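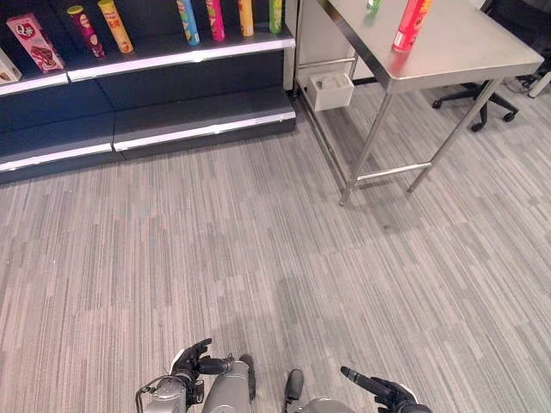
Slide 2: Restocking, the student version

Big hello from the Livcombe robotics club! Start with the shelf and the steel table. Ask the room: which would you pick up first, a tube standing up or the red one lying down? Take a few guesses.

Then the rules we set in August. 15 tries per team, 60 seconds each, both hands allowed. Mention that the 17 of us argued for a whole evening over what counts as "on the shelf" (I loved that evening!).

Next slide: grip code. Go slow.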